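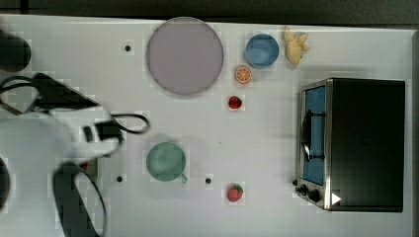

Vlastimil Holub wrote to us that the soup evening in Nelport should start earlier, so people who take the last bus to Hladun can also stay for the dessert. We discussed it and he is right. From Wednesday, March 4, 2020 we open the door at the usual hour but serve the first bowls before the talk, and the talk comes after.

The price stays the same. We have place for 40 guests, and last time roughly 8 had to eat standing in the corridor, so please put your name on the list at Stekel, next to the cash desk. If you cannot come, cross your name out — somebody else will be glad.

The cook this time is Přemysl Tichý. He makes the bean soup with smoked paprika, and a second pot without meat. Bread comes from Bukura as before. We still look for two persons who can wash dishes after the talk.
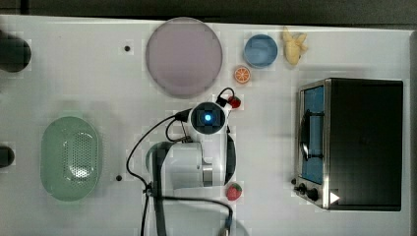

Plate, bowl and fruit on the table.

Old recipes for the summer booklet can be sent until the end of August. Please write how many people the recipe feeds, and write the amounts in cups or in grams, but do not mix them.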